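Buy the dull gripper

I've spent most of December trying out grippers, and I've come round to a view that won't make me popular at trade shows. We fuss far too much about strength and not nearly enough about how the thing feels in your hand.

We had two kinds on loan, one from Gerlach and one from Duleter. The Gerlach pair wins on paper by a mile - stronger squeeze, nicer finish, a lovely thick manual. The Duleter pair is lighter and a bit plain, and it costs 3,000 less. I did 107 goes with each over 16 days, mostly picking up boxes, cups and bits of packaging, and by the second week I was reaching for the plain ones without thinking (my wrists had made the decision for me!).

Clear plastic is my favourite test, by the way. It's slippery, it flexes if you pinch too hard, and cameras hate it. Westby's buying guide doesn't mention it at all, and I do wish it would, as half the stuff people want moved in a real warehouse comes in see-through tubs. 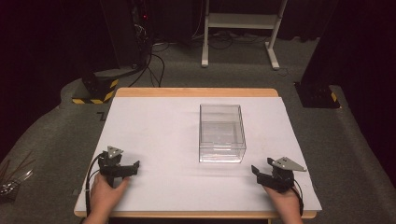

Eirlys James

White paper under a clear box is a mean trick to play on a camera, and I'd make every seller do it. Two hand-held grippers, one box, and let the buyer have a go for an afternoon. The folk at Umisis told me that four of their last orders were picked from a spec sheet alone, which made me wince. You wouldn't buy shoes that way.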